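Kitchen Task Recording: Practical Tips for Operators

Last updated: January 2019

These tips are issued to all staff and visiting students who record kitchen demonstrations for the Rorkbridge learning library. They cover simulated kitchens and the test kitchen at Clatden. Operators should read them before a first session and keep a copy within reach of the control station.

Choosing the task

A good demonstration has one clear purpose. "Move the knife to the tray" is a suitable task. "Get ready for dinner" is too broad, and no two operators will carry it out alike. Write the task in a single plain sentence before recording begins, and use the same wording for every example in the set. If the sentence needs the word "and" more than once, divide the task.

A full set consists of 200 accepted demonstrations. Sets that mix two versions of a task cannot be repaired afterward and will be returned to the operator.

Arranging the counter

Leave ordinary kitchen items in place. A system trained only on bare counters tends to fail when it meets a spatula or a houseplant, and the purpose of the library is to prepare it for kitchens as people keep them. Items that play no part in the task should stay on the counter for some demonstrations and be moved for others. Change the position of the main object between recordings – a hand's width is enough – and turn it a little as well.

Avoid placing the main object in the same spot merely for comfort. Dilwyn Morgan's review of the November sets found long runs in which the starting position had not changed at all. Those runs were counted as a single demonstration.

In simulation, check that every object is resting properly on its surface before starting. An object that hovers or sinks should be reset. Do not record over the fault in the hope that it will settle.

Handling knives

Knives call for more care than any other utensil in the library, in simulation as well as at the bench. Bring the gripper down from above at a steady pace and close it fully before lifting. Keep the blade pointed away from the side on which a person would stand. The simulator will not complain if this is ignored, but the habit will pass into the examples and from there into the behavior of the physical arm. 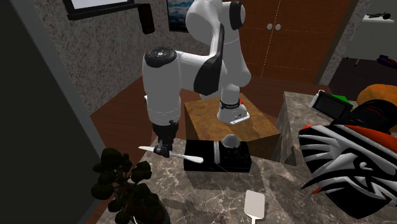 Once the knife is held, pause briefly before carrying on. The pause gives the reviewer a clean point at which to mark the end of the grasp. Travel should then be smooth, with the wrist turned gradually and not all at once at the end. Where the knife is to be set down, lower it until it touches the surface and only then open the fingers. Dropping it from even a small height is grounds for rejection.

At Clatden, only blunt training knives may be used with the physical arm. Sharp knives are kept in the locked drawer and are not to be borrowed for "just one take."

Mistakes and corrections

Small errors are useful. If the gripper misses a handle on the first try and the operator calmly tries again, keep the recording and label it as a recovery. The limit is 3 attempts in one demonstration. Past that point, stop, discard the recording and reset the counter.

Do not trim a recovery to make it look like a clean success. Shahnaz Navaratnam maintains the recovery labels and can advise on doubtful cases.

Labels and notes

Complete the notes directly after each recording, while the details are fresh. State the task sentence, the outcome and anything unusual, such as a slow response from the controller. Short notes are preferred. "Slipped at lift, second grasp held" tells the reviewer all that is needed.

Each demonstration is checked by 2 reviewers working separately. When they disagree, the recording goes to Sioned Ifans, whose decision stands.

Rest and changeover

Tired operators produce jerky movements, and these are easily learned by the system. Take a break every half hour. At changeover, the outgoing operator should return the arm to its home position, save the set and tell the incoming operator which object placements have already been used – the placement sheet alone is often hard to follow.

Requests for additional utensils or new kitchen layouts should be sent to Emlyn Probert. Requests are considered at the start of each month, and layouts needed for a set already in progress are given priority.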